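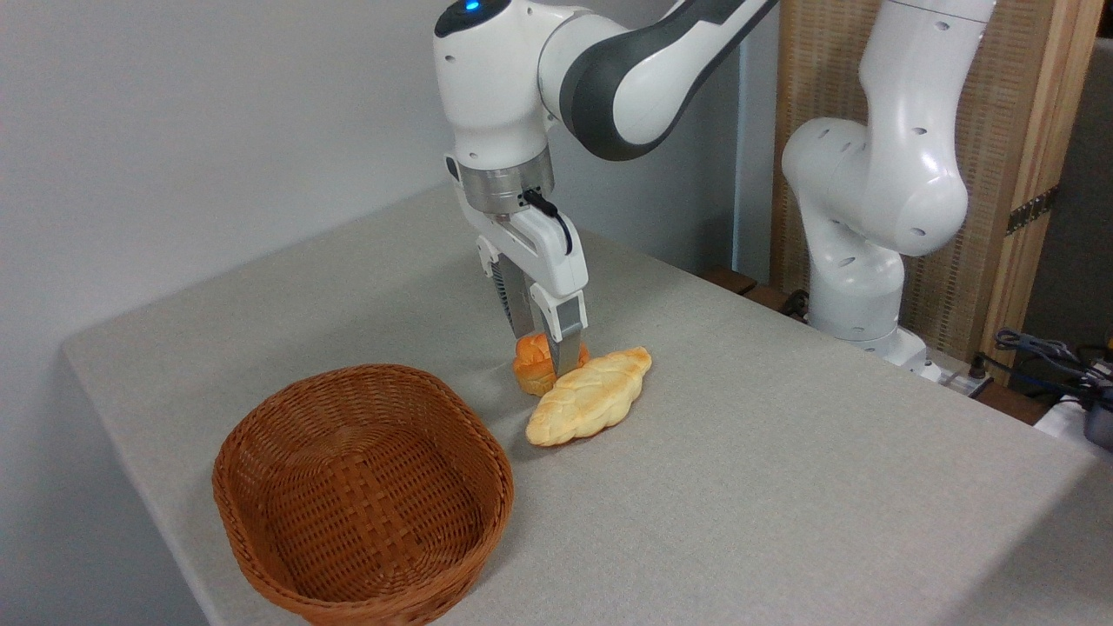

A gripper positioned at a small bread roll, with a braided loaf beside it and a basket to the left.

Osska Grasp Planner — Frequently Asked Questions
Last updated 8 July 2025

What does the planner do?
Osska receives a segmented point cloud and returns a ranked list of grasp poses, each with a collision-checked approach path. It does not command the arm directly. Execution is the responsibility of the site's own controller.

Which software does it require?
The Hubmann driver layer must be installed first. Licensed sites may substitute the Plelberg driver, although force feedback is not available in that configuration.

Can two arms share one workspace?
Yes. Each arm is planned separately, and the other is treated as an obstacle at its last reported joint position. Simultaneous motion is not supported in the current release.

How are neighbouring objects handled?
Any object within 30 mm of a finger path is flagged. The operator may change this margin in the cell profile. Irregular shapes, such as plaited loaves, are modelled as several convex parts — up to six for each object.

Why was no grasp returned?
Code 412 indicates that every candidate failed the collision check. Code 355 indicates an incomplete cloud, and the cell should be rescanned before a new request is submitted.

Is my site's data retained?
Planning logs are stored locally. They are sent to Vokwood only when an authorised user attaches them to a support request.

Whom should I contact about licensing?
Enquiries should be addressed to Tin-yau Wan, Licensing Officer. The next release is scheduled for November.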